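Vorhänge mit dem Roboter: so richtet ihr die Abendrunde ein

So, weil mich jetzt schon die dritte Kollegin danach gefragt hat, schreibe ich das mal ordentlich auf. Ich arbeite in der Hausdame im Hotel Fikholm, und bei uns läuft die Abendrunde (Vorhänge zu, Zimmer fertig für die Nacht) seit Oktober mit dem zweiarmigen Roboter von Hadetti. 115 Zimmer, und früher haben wir das alles zu Fuß und von Hand gemacht. Meine Schulter erinnert sich noch gut!

Was ihr vorher braucht: einen vollen Akku (unter 80 Prozent fahre ich gar nicht erst los), das Tablet mit der Zimmerliste und freie Bahn vor dem Fenster. Sessel und Koffer bitte mindestens einen Meter weg vom Stoff. Und nur in Zimmer, die am Tablet wirklich als leer gemeldet sind. Trotzdem klopfen, immer.

Erster Schritt: Roboter mittig vor das Fenster stellen und am Tablet »Gardine leicht« wählen. Das Programm für die schweren Vorhänge greift viel zu fest zu, damit haben wir in der ersten Woche zwei Säume ruiniert. Danach kurz warten, bis beide Arme oben sind, und erst dann auf »Suchen« tippen.

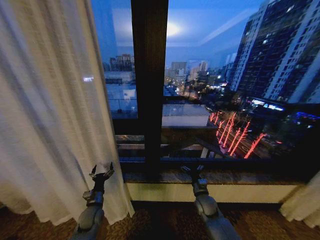 Wenn er die Kante gefunden hat, fragt das Tablet nach, ob es die richtige ist. Schaut da bitte wirklich hin! Abends spiegelt die Scheibe das Deckenlicht, und dann sucht er gern mal an der falschen Stelle. Ich dimme inzwischen vorher, das hilft ungemein. Marcelino Zabala aus der Technik schwört stattdessen auf die Stehlampe in der Ecke, probiert es aus.

Dann auf »Ziehen«, Stufe 3, und daneben stehen bleiben. Hakt die Schiene, drückt ihr Pause und löst den Gleiter von Hand. Nicht am Stoff mitziehen, solange er noch festhält (ja, ich hab's gemacht, ja, es gab einen Riss). Zum Schluss Arme runter, Zimmer abhaken, weiter.

Und was macht das mit uns? Gestrichen wurde bei uns keine Stelle, aber die Arbeit ist anders geworden. Ich strecke mich weniger und tippe mehr, und an vollen Tagen wie am Samstag bin ich ohne ihn immer noch schneller. Florencio Pastor vermisst die ruhige Runde allein, das kann ich verstehen. Dafür haben wir durchgesetzt, dass die Einarbeitung als Arbeitszeit zählt und die Laufzeiten vom Tablet nicht in unsere Beurteilung kommen. Klärt das bei euch unbedingt, bevor das Ding im Flur steht!

Die Fehlerliste hängt im Wäscheraum neben der Ladestation. Bitte mit Zimmernummer eintragen, sonst sucht Marcelino ewig.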